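Measuring Pick-and-Place Success with a Low-Cost Arm: A Step-by-Step Protocol

Eltwood Manipulation Laboratory
Prepared by Heloísa Pacheco and Nisreen Masri
Last revised 7/26/22

Purpose

This page explains how to carry out the short-demonstration sorting evaluation developed at the Eltwood laboratory and used in our reports under the name Flidoron. The evaluation measures how well a control policy, trained from a small number of human demonstrations, can move small objects from a flat surface into a container. It was designed for groups that have one servo-driven arm, a table, and limited time.

The procedure is intended for students and staff who already know how to power, home, and stop their arm safely. Readers who have not done so should complete the laboratory's safety introduction before continuing.

What the method compares

Two training conditions are compared. In the first, called the plain condition, the policy is trained on demonstrations exactly as they were recorded. In the second, called the pause-trimmed condition, stretches in which the operator held the arm still for longer than a set limit are removed before training. Dirceu Barbosa proposed the second condition in May, after reviewing recordings in which the operators often stopped above an object to judge their aim. A policy trained on such recordings may learn to stop as well, and may remain stopped.

The evaluation therefore records two outcomes for each trial: whether the object reached the container, and whether the arm stalled on the way.

Before you begin

The following are required:

A servo arm with a parallel or two-fingered gripper
One fixed camera with a clear view of the work surface
White paper sufficient to cover the working area
A shallow open container, low enough for the gripper to clear its walls
An assortment of small objects that differ in shape and finish
The Flullow recording software, or an equivalent that saves joint positions together with camera images
A printed trial sheet

Foil-wrapped candies are well suited to this work. They are cheap, light, and easily replaced, and their shiny surfaces present the camera with a fair degree of difficulty. At least one object should roll, so that the effect of an inexact approach can be studied. Do not use candies that have softened or lost their wrappers, as residue on the fingertips will change the grip from one trial to the next.

Step 1. Prepare the surface

Cover the working area with white paper and tape down any sheet that shifts when touched. Small gaps and overlaps are acceptable. In our experience the trained policies tolerate seams well, provided that the seams were also present during the demonstrations. Do not replace the paper between demonstration and testing. If a sheet is torn and must be changed, note this on the trial sheet.

Set the room lighting and leave it unchanged for the whole session. Window blinds should be closed.

Step 2. Place the container and the objects

Put the container within easy reach of the arm and mark the position of its corners lightly in pencil. Then scatter the objects by hand over the open part of the paper. Leave enough space between neighboring objects for the gripper fingers to pass on either side of each one. Vary the direction in which the wrapped objects point. A layout in which every wrapper is lined up the same way produces a policy that cannot turn its wrist when required.

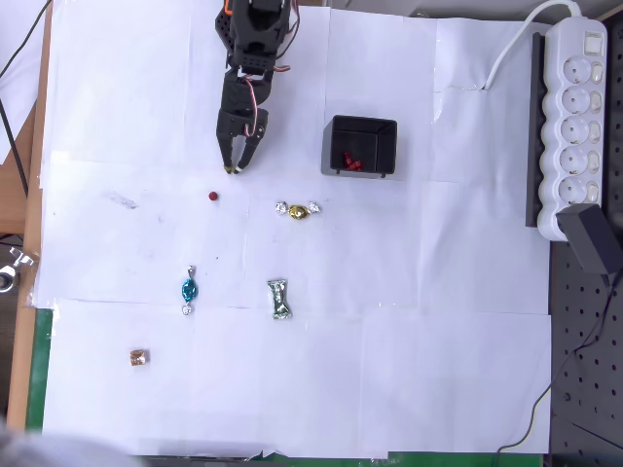
Gripper above the work surface, with the red ball and foil-wrapped candies on the paper and the open black box behind.

Check the cables before each session. The servo wires must have enough slack for the full range of motion, and no cable should cross the region in which objects are placed. Power adapters and outlets should remain outside the reach of the arm. Any cable moved at this stage should stay in its new position until testing is finished, as the camera will record it along with everything else.

Step 3. Record the demonstrations

Record 40 demonstrations. A demonstration begins with the arm in its home position and ends when one object has been released in the container and the arm has returned home. Objects already in the container may remain there until it begins to fill. We recommend emptying it at irregular intervals, so that the policy sees the container in different states.

The operator should observe the following rules:

Approach each object from above.
Close the gripper in a single movement.
Lift the object clear of the container wall before moving sideways.
Release the object inside the container, never on its rim.

Rearrange the objects after every demonstration. If an object is dropped, stop the recording and discard it. The present protocol does not include recovery behavior. Valquíria Falcão is preparing a separate protocol on that subject, and recordings of dropped objects should be saved in a separate folder if your storage allows.

Three operators should share the work if possible. Our early sets were recorded by a single person, and the resulting policies copied that person's habits closely – including a slight swing to the left before each descent.

Step 4. Prepare the two training sets

Make two copies of the accepted recordings. Leave the first copy as it is. In the second copy, run the pause filter supplied with the Coutinho scripts. The filter compares joint positions in consecutive samples and removes any still period longer than the limit given in the settings file.

Two exceptions apply. The filter must keep the moment in which the gripper closes, even if the remaining joints are still. It must likewise keep the moment of release. Early versions of the script removed both, and the policies trained on those files lifted the arm before the fingers had closed. Play back several filtered recordings at normal speed and confirm that both moments are present before you start training.

Step 5. Train the policies

Train one policy on each set, using the same network, the same settings, and the same number of updates. Repeat the training with 3 random seeds per condition. Do not select the best seed. All seeds go forward to testing, and all are reported.

Save a checkpoint every 1000 updates. Only the final checkpoint is used in the main comparison, but the earlier ones are helpful when a policy behaves in a way that is hard to explain.

Step 6. Run the trials

The person who runs the trials should not know which condition is being tested. A colleague should rename the checkpoint files and keep the key in a sealed envelope or a locked folder until scoring is complete.

For each trial, lay out the objects according to the next layout card, start the policy, and start the timer. Keep one hand near the emergency stop. Do not touch the paper, the objects, or the container while the arm is moving. The trial ends when an object has been released and the arm has returned home, when the time limit has passed, or when the operator stops the arm for safety.

Mark each trial with one of these codes:

S – object released in the container
D – object lifted and then dropped outside the container
M – gripper closed without holding an object
T – arm stalled until the time limit
X – stopped by the operator

A trial marked X is not repeated. It counts as a failure, and the reason is written beside the code.

Step 7. Score and report

Report the share of trials marked S for each seed separately, followed by the mean for the condition. Report stalls in the same way. Please do not combine D and M into one figure. A dropped object usually points to a weak or off-center grip, whereas a missed object more often points to an error in the approach. Round objects should be listed apart from wrapped ones.

Results at Eltwood

In our own tests, the pause-trimmed condition reduced the number of stalls with every seed. Its effect on the share of objects placed was smaller, and one seed showed no clear gain. Misses on round objects were slightly more common after trimming. Marcelino Guerra has suggested that the short waits before closing helped the operators center the fingers, and that removing all of them takes away useful information along with the delay. We regard this as a reasonable account, although it has not yet been tested. Groups with time for an additional condition are encouraged to try a longer pause limit.

These results were obtained with one arm, one camera position, and one type of container. They should not be taken as evidence for other equipment.

Common problems

The arm hovers above an object and does not descend. Check that the camera has not moved since the demonstrations were recorded. Even a small shift can produce this behavior in both conditions.

The arm returns repeatedly to an empty part of the paper. Review the demonstrations for a location that was used too often. Record a new set with a wider spread of positions.

The fingertips slip on foil. Clean the contact surfaces with a dry cloth and inspect them for wear. Replace worn material on both fingers at once, then repeat the demonstrations.

The gripper strikes the container wall. Compare the container with its pencil marks. If it is in the correct position, look for demonstrations in which the operator lifted too late, and remove them from both sets.

Requests for the layout cards, the trial sheet, or the pause filter may be sent to Nisreen Masri through the laboratory office. Please state the type of arm and gripper in use.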